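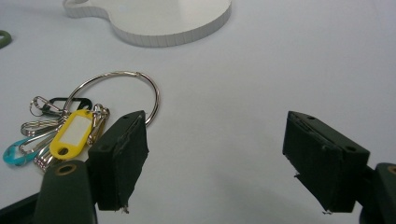

Attachment 1: bundle of keys on worktop, white foam cutout behind

Willerent Support
Key register: returned keys still shown as out after the nightly import
Status: Resolved
Priority: Normal
Opened: 12 Jul 2019
Site: Meltville office
Raised by: Piyumi Amarasinghe
Assigned to: Chun-yin Chuang

Piyumi Amarasinghe wrote:
Keys booked back in at the front desk are showing as "Out" again the next morning. It does not affect every set. The desk log shows the return with the right time and initials, but the register page shows the previous borrower as still holding the keys. Booking them in a second time works until the following morning. We have 400 sets on the register and cannot check the hooks against the screen every day. Two contractors have been sent overdue notices for keys they had already handed back.

Chun-yin Chuang wrote:
Please confirm the following.
Is the fault limited to one property group?
Are the returns made on the desk PC or on the handheld scanner?
Has anything changed in the nightly import from Pons?
Please also export the register as CSV before the import runs and again after it, and attach both files. Do not open them in a spreadsheet first, as this can strip leading zeros from the tag numbers.

Piyumi Amarasinghe wrote:
All the ones I have found are in the Endalwood group. Returns are made on the desk PC. I don't know about the import, Kenneth looks after that. CSV files attached, not opened.

Kenneth Niven wrote:
The Pons import was changed when the Endalwood properties were added. Before that it only brought in addresses and tenancy dates. It now brings in key tags as well, so we did not have to type them by hand. It was meant to be a one-off for the tags but I left the column mapped.

Chun-yin Chuang wrote:
Compared the two exports. 40 rows differ. All 40 are Endalwood tags, and all have gone from "In" to "Out" with the holder name filled in from an older record. The "last changed by" field reads IMPORT on every one.

The import file has a column called KEY_STATUS. The mapping screen shows it as ignored, but the tag column next to it is mapped as "Key record (full)". That setting reads the status and holder along with the tag, whatever is set for the other columns. The values in the file date from when the Endalwood list was first drawn up, so each run puts the old status back.

Workaround until the mapping is changed:
1. Admin > Imports > Pons nightly > Pause.
2. Book the affected keys in again from the desk PC.
3. Leave the import paused. Tenancy dates will not update during this time.

Piyumi Amarasinghe wrote:
Paused. Keys booked in again. Can the overdue notices be stopped too? Boonsong has had another one and he has not had a key from us since the boiler job.

Chun-yin Chuang wrote:
Notices are sent from a separate queue. Any that were queued before the pause will still go out. I have cleared the queue for Meltville from our side. The entries against Boonsong Rattanakul have been marked as sent in error and will not count towards his contractor record.

Panya Wongsuwan (second line) wrote:
Mapping changed on the test copy as follows.
Tag column: "Key record (full)" changed to "Tag number only".
KEY_STATUS: left as ignored.
"Overwrite newer entries": was ticked, now cleared.

Ran the import on the test copy with the last file from Pons. First run stopped with error 100, "tag length mismatch", on 4 rows. These tags have a trailing space in the source file. Turned on "Trim spaces" for the column and ran it again. Completed, no change to status or holder on any row. Tenancy dates updated as expected.

Kenneth, please make the same changes on live and run the import by hand once before you turn the schedule back on.

Kenneth Niven wrote:
Changes made on live. Manual run finished without errors. Piyumi has the before and after exports and says the status columns match. Schedule back on. I will get the trailing spaces taken out at the Pons end but would like to leave the trim setting on.

Panya Wongsuwan wrote:
Fine to leave it on. The mapping screen showing a column as ignored while its values are still read has been logged as a separate fault. The fix is planned for the October release. Until then, use "Tag number only" on any import that runs on a schedule.

Piyumi Amarasinghe wrote:
Register correct again this morning, Endalwood included. No new notices. Happy to close.

Ticket closed by Chun-yin Chuang. Cause: import mapping. Linked fault remains open.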